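Holard is hiring teleoperation operators, contract, on site. Start is in February. The term is 17 weeks with one possible extension.

The work is recording demonstrations on bimanual tabletop cells. An operator moves a pair of leader arms by hand, the follower arms on the table repeat the motion, and joint positions and video are logged together. The current task family is table setting. 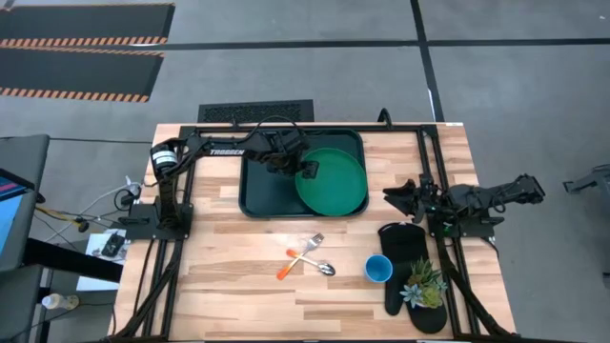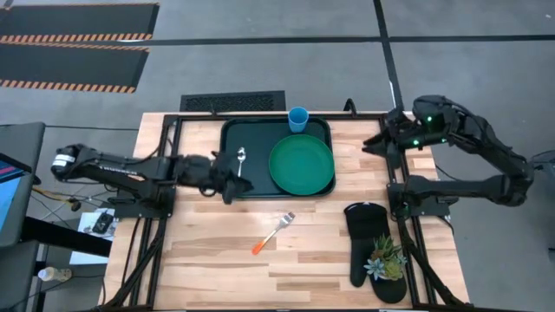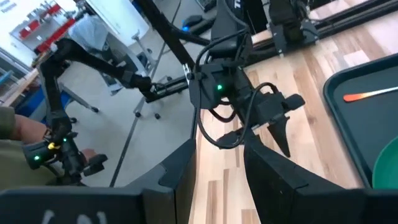 Operators are assessed on consistency. A demonstration with a pause, a regrasp or a collision is flagged by the operator at the time of recording and kept in a separate set. Grasping thin items is the slowest skill to learn: a fork or spoon with an orange handle, like those used in the tray task, must be picked up without the fingertips pressing into the wood. New operators record 44 practice demonstrations before their data is accepted. The target after that is 200 accepted demonstrations per week.

Requirements:

- Steady use of both hands for sessions of up to 44 minutes
- Normal or corrected depth perception
- Ability to follow a written reset procedure exactly
- No robotics background needed; CAD, gaming or lab bench experience is useful

Shifts start at 8:30 a.m. or 1 p.m. Training is run by Vasanthi Bhattacharjee. Send a one-page resume and your preferred shift to Fergus Gourlay, Holard, quoting reference 629.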